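Print this page | E-mail this to a friend

July 2024
By Lamai Kamolrat
Filed under: Gadgets & Grumbles

Still waiting for the butler

Every spring the Stondlow trade evening promises us a machine that will do the housework, and every spring I go home and do the housework. This May the star turn was the Furno, a waist-high thing on wheels that folds tea towels. It folded five of them in 16 minutes. The man next to me said he'd seen worse from his sons, and he had a point, though his sons presumably don't need recharging afterwards.

I don't want to be unkind. Folding cloth is hard for a machine, for the same reason it's hard for me: the stuff won't hold still. Shop floors have had it easier. Baltasar Cifuentes, who runs the packing line at Tapia, has had an arm putting jars into boxes for two years and speaks of it more warmly than he does of most colleagues. But the jars are all the same jar. Ask that arm to clear up after a birthday tea and it would sit there with its claw in the air until somebody went for Baltasar.

The current thinking is that machines will learn chores by copying us. People do the job holding a pair of grippers like the robot's own, patterned blocks fixed on so that a computer can follow every move, and the results get fed in by the thousand. Nazmiye Yalçınkaya at Birnora reckons 70 goes at a simple task will get you a robot that can manage it on a good day, in the room where it learnt. Move the bin and you start to see the bad days. I asked her what they practised on and she said whatever needs doing, mostly fetching and tidying, and that her own kitchen had never looked worse.

Water is the chore I'd hand over first. A full jug for the dispenser is heavy, slippery and shaped to be held by no creature on earth, and changing one is how I did my back in. I'd pay good money to watch something else try it.

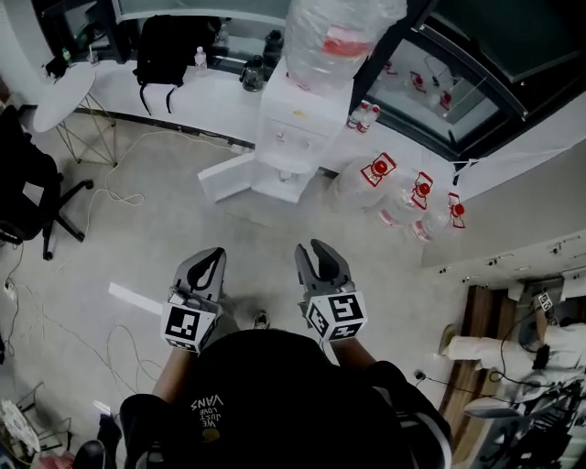

Can I buy a robot that will do my housework this year?

Only in bits. There are machines that will vacuum, mop or cut the grass tolerably well, but one that goes from room to room and deals with whatever it finds is still a thing for trade evenings. Keep the mop.

Oğuzhan Karabulut has offered to bring his window-cleaning robot to the next meeting, provided we can find him a window he is allowed to drop it from.

Print this page | E-mail this to a friend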